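Brumbridge Provincial Park – Backcountry Camping FAQ

When do reservations open?
Sites for August are released on May 9, 2025. Bookings are taken online or at the park office.

How many people may share a site?
A maximum of eight. Larger parties must reserve the group area at Zindum Lake.

Are campfires permitted?
Only in the steel rings provided, and only when no fire ban is in effect.

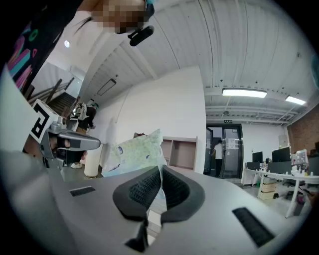

How should food be stored?
Hang it or use the lockers – never leave it in a tent.

May I bring a dog?
Yes, on a leash. Dogs are not allowed on the Plollulus Trail.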